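Stallness
a story

The year my sister went off her tablets I was living in a flat above a dry cleaner in Alvarado, and everything I owned smelled a bit like hot plastic. I'm only mentioning it so you know what sort of place she turned up to, at six in the morning, with her good coat on and no shoes.

She'd walked from the station. She said it was fine, the footpath was warm. It was April, it wasn't warm.

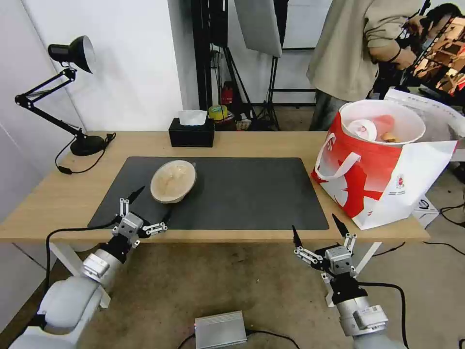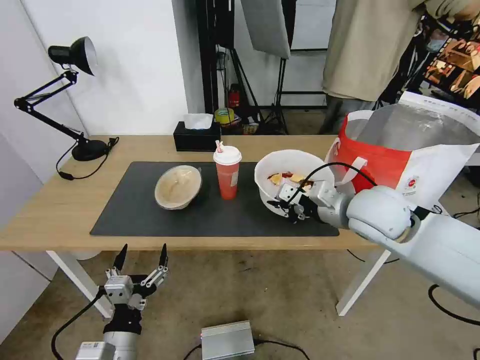
Two views of the one table, a beige bowl in each.

"I've worked it out," she said, and went straight past me to the kettle. I've heard that sentence probably 300 times in my life and my stomach still drops, every time, like missing a stair. Last time she'd worked it out she bought a share in a boat. The time before that it was the piano (which I still had, sort of, in a lock-up in Rernon, because who takes a piano back?).

I asked what she'd worked out.

"Sleep," she said.

So I made toast. You make toast, that's the thing I've learned, you get something in front of them and you keep your voice down low and boring. She ate four slices and told me about sleep for two hours. Some of it was quite good! She's always been the funny one, my sister, and when she's on her way up she's funnier than anyone you've ever met, and you sit there laughing and feeling like a rat for laughing, since you know where the road goes.

Our mum had a word for the other bit, the down bit. She called it the stallness. I don't think it's a real word. She'd say it on the phone to our aunty with her hand over the receiver, "she's got the stallness again," as though it was something you could catch off a tram seat. I used to hold my breath going past my sister's door.

Anyway. Around eight I went into the bathroom, turned the tap on and rang Dr Chantharasri. Ratree, she always told us to call her, but I never could. She had a way of letting you get all your words out before she said anything, so you'd hear yourself tip over from calm into not calm at all.

"When did she last take them?" she said.

I said I didn't know. I said she'd started at Worix in the new year, nights, in the warehouse, and she'd told me the tablets made her slow and they timed you there, they had a screen up with everyone's name on it. I said she'd been so proud of her number. I said I should've asked.

"Is she eating?"

"Toast."

"Good. Is she frightened?"

I turned the tap off and listened. My sister was singing in the kitchen, a jingle for a carpet place that shut down when we were kids.

"No," I said. "I am, but."

"All right," said Dr Chantharasri. "Can you get her to me by ten?"

When I came out she'd put her coat back on and found my runners, which are a size too big for her, and laced them up tight. She was standing by the door with my keys in her hand. There was $800 in fives and tens sitting on the bench next to the butter, all squared off neat.

"That's for the piano," she said. "For the storage. I heard you on the phone, you know. You always run the tap."

I told her to put her money away. She wouldn't. We had a bit of a fight about it, a proper stupid one, in whispers because of the dry cleaner, and in the end I shoved it in the bread bin and she gave me the keys.

"You drive," she said. "I'll do the radio."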